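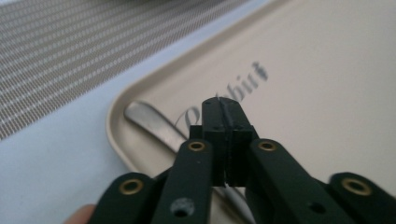

7 min read

4.2 Reasons for choosing a car

Households in Grukumville gave their reasons for buying a car in their own words, and we grouped the answers afterward. We spoke with 60 buyers, all of whom had taken delivery of a new car from one of two dealers, Hedegaard or Lurnetti. Of these, 42 had never owned a new car before. The rest were replacing one.

First-time buyers talked mostly about family. They mentioned weddings, school runs and visits to parents in other villages. Price came up late in most interviews, often only when we asked. Buyers replacing a car talked about fuel, repairs and resale value, and their interviews were shorter.

Figure 1. Hand-held gripper with black jaw pads, over a beige tray.

We also asked who had been present when the car was picked. In 20 households the choice was made by one person alone. In the others a brother, a spouse or a grown child came along to the dealer, and several buyers said the relative had settled on the color.

Our results differ in one respect from Arnardóttir's earlier study in Standetti, where buyers ranked the dealer's reputation first. Few people in Grukumville raised it. The town has only the two dealers, and most families had dealt with both over the years. Section 4.3 turns to how the purchases were paid for.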